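Areti Nikolaidis has kept her books on small shelves since she moved to Jitov in March. I asked her how she decides what goes where.

"By how often I pick it up," she said. "Size comes second." 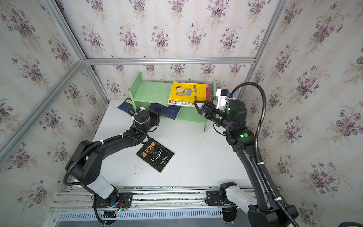
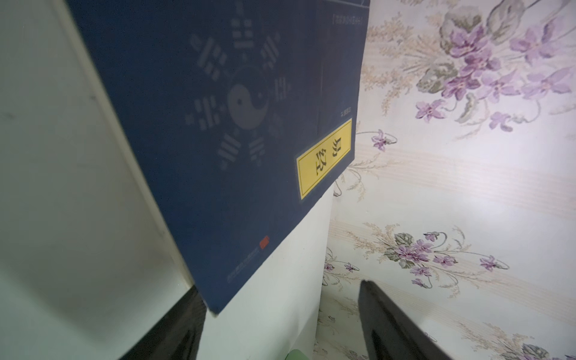
She tidies once a week and gives it 22 minutes. Anything she hasn't opened in 12 weeks goes lower down.

"Paperbacks I stand up. Big ones can lie flat, the spine lasts longer."

Does she sort by color? "No. I tried it in Mesport and couldn't find anything."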